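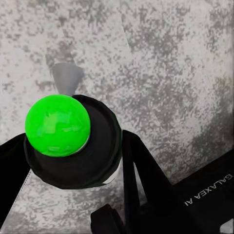 Chapter 5

Noise and the Neighbourhood

Before you read

Think about the place where you live. Which sounds can you hear indoors with the windows closed? Which of them would you hear at three in the morning? Keep your answers, as you will need them for Activity 5.2.

5.1 Sound that people do not want

Earlier chapters dealt with things that can be collected in a jar or caught on a filter. Noise is different. It leaves nothing behind in the soil or the river, and when the source is switched off the noise stops within moments. For many years this was taken as a reason to treat it as a minor matter, a quarrel between neighbours at most. Most environmental health officers would now disagree. Complaints about noise take up a large share of their working week, and the effects on sleep, on schoolwork and on the heart and blood pressure have been studied in many countries.

In this book, noise means sound that is unwanted by the person who hears it. The definition has a weakness, and you should be aware of it from the start. A brass band practising in a hall is music to the players and noise to the family next door. The sound is the same in both cases. This means that a meter can tell us how loud a sound is, but it cannot by itself tell us whether the sound is a nuisance. Officers have to consider other things as well: the time of day, how long the sound lasts, how often it comes back, and what kind of area it is heard in.

5.2 A case to follow: Claltwood

We shall return several times in this chapter to the town of Claltwood and its neighbour, the village of Peltimley. The two are separated by a shallow valley with a main road along the bottom. On the Claltwood side stands the Qaisi works, where scrap metal is sorted, cut and loaded for transport. The works has been there longer than most of the houses.

In June the works began loading at night. The lorries could leave before the morning traffic, which saved the firm fuel and drivers' hours. Within two weeks the council had received 71 complaints. Most of them came from Peltimley, on the far side of the valley, and very few from the streets next to the works.

This puzzled the council at first. The officer given the case, Brândușa Pană, visited both places on five nights and wrote down what she heard. Part of her notes is printed below.

"Mill Row, Claltwood, 1.15 am. Loading can be heard but the brick boundary wall takes a good deal of it. Low hum from the extractor fans, steady. Residents say they have stopped noticing the fans.

Upper Lane, Peltimley, 2.05 am. Very quiet between bangs. No traffic on the main road. Each drop of metal into the lorry is sharp and clear. No pattern to it. Light wind from the direction of the works."

Read the notes again and look for the differences between the two places. Mill Row is close to the source, but it lies behind a wall and it already has a steady background sound. Upper Lane is further off, but it is higher up the slope, nothing stands between it and the yard, and the nights there are quiet. The wind was also carrying sound towards it.

5.3 Source, path and receiver

Any noise problem can be set out under three headings.

The source is whatever makes the sound. At Claltwood this was metal falling into empty lorries.

The path is the way the sound travels from the source to the people who hear it. Walls, banks of earth, hard ground, wind and changes in air temperature all affect the path. On a clear, still night the air near the ground is often colder than the air above it. Sound is then bent back down towards the ground and may be heard much further away than in the daytime.

The receiver is the person, or the building, that the sound reaches. A bedroom with an open window is a different receiver from an office with sealed glass.

The headings are useful when a remedy has to be chosen. Changes at the source are usually preferred, as everyone in the area benefits from them. Changes to the path, such as barriers, help some receivers and may do nothing for others. Changes at the receiver, such as new windows, help only the people indoors, and only while the windows stay shut.

5.4 Measuring sound

Sound level is measured in decibels, written dB. The scale is not like a ruler. A rise of 10 dB means that the sound carries ten times as much power, and a rise of 30 dB means 1,000 times as much. The ear does not judge it in that way. Most people describe a rise of 10 dB as a doubling of loudness.

It follows that decibels cannot be added like ordinary numbers. If one fan gives a reading of 60 dB at a certain spot, two identical fans side by side will give 63 dB there, and not 120 dB. Students often get this wrong, so work through the table at the end of the chapter before you attempt the exercises.

A single reading tells us little about a sound that comes and goes. Officers therefore use an average over a set period, commonly 15 minutes at night, together with the highest level reached during that time. At Upper Lane the average was low. The highest levels were not. A report giving the average alone would have made the problem look smaller than it was to anyone trying to sleep.

5.5 What was done

The council did not ask the works to close, and it had no wish to. After two meetings the firm agreed to line the lorry beds with rubber matting and to lower the first part of each load by crane. It also moved the loading point behind the main shed. A monitoring firm, Zudiveo, was hired to leave meters at both sites. Its report, dated 25 September 2021, found that the highest night-time levels at Upper Lane had fallen. The average had hardly changed.

Some people in Peltimley were satisfied with this. Others still wanted night work to stop altogether, and the matter went back to the council. We look at the arguments on each side in section 5.9, after the law on nuisance has been explained.

Activity 5.1

Using the headings source, path and receiver, list each change made by the works. Suggest one further change under the heading that has been used least.

Activity 5.2

Go back to the sounds you noted before reading. For each one, write down whether it is steady or comes and goes, and whether you had noticed it before you were asked. Compare your list with that of someone who lives in a different kind of area.

Words to learn

Background level: the sound that remains at a place when the source being studied is silent.

Barrier: a wall, fence or bank placed between a source and a receiver.

Nuisance: in law, something that interferes unreasonably with a person's use of their home or land.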